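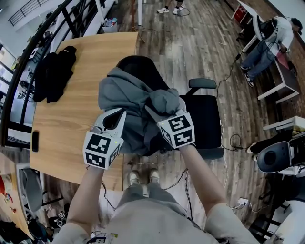

*Archive page last changed in October*

**List:** bivus-gameroom
**Message:** 2966
**Subject:** Re: Shuffleboard table in a basement, am I crazy

> We finally have the basement to ourselves and I want a real shuffleboard table down there, the long kind like they have at Ríos. The Karkex people say theirs weighs 500 pounds and "ships in 2 easy sections." My stairs have a turn at the bottom. There is also a furnace at one end of the room that I would rather not discuss.
>
> Three questions. Does it have to go against a wall? Do I need to do anything about the floor? And is it true the board bends, or is that something sellers say so you'll buy the adjusters?

Crazy, maybe, but you're on the right list.

Walls first. It can go against one if you must, and plenty of people do it, but you'll hate it the first time you want to tighten anything on the far side. I leave 2 feet on each side and more at the ends, where people stand, lean, and argue. Whoever is shooting needs room for a step and a swing of the arm. A stool parked at the end of the table always ends up under somebody's elbow.

As for the stairs, measure the turn before you order and then measure it again with a helper holding a long board at the same angle. Mine came in "easy sections" too. The legs were easy. The playfield sat in my garage for 7 weeks while I learned about stair geometry, and it finally went in through a window well after we took the sash out. Ask Karkex for the size of the longest piece in its crate and out of it. Those are different numbers and they'll only offer you one.

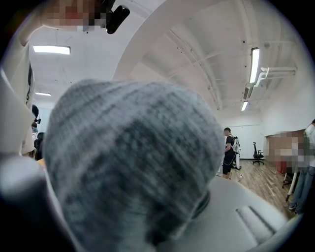

The floor matters less than you'd think if it's a slab. Basement slabs usually slope toward the drain, and mine certainly does, but the leg levelers take up a fair bit. If you have carpet, put something hard under each foot, let the table sit for a few days, then level it again. Check across the board as well as along it. I used a cheap level for years and blamed my left-hand shots on my character.

Yes, the board bends. It's a long slab of wood and it does what it likes when the air changes, and the furnace you don't want to discuss will help it along. You want a slight dip in the middle, so the weights don't drift off the sides. My adjusters are the Zeltel ones, and they work fine provided you turn them a little at a time and then walk away. A quarter turn, a day or two, look again. The instructions say this in very small print — I cranked all of mine in one evening and spent the winter playing on a potato chip.

Run a dehumidifier in summer, and turn the table so the furnace isn't blowing on one end. Wipe off the old wax before you put down new.

If you can wait, ask at Ríos what they do with theirs when they redo the back room. The old one went cheap last time and I missed it by an afternoon. You'd still have the stairs to deal with, though.

Send the room measurements when you have them, furnace included.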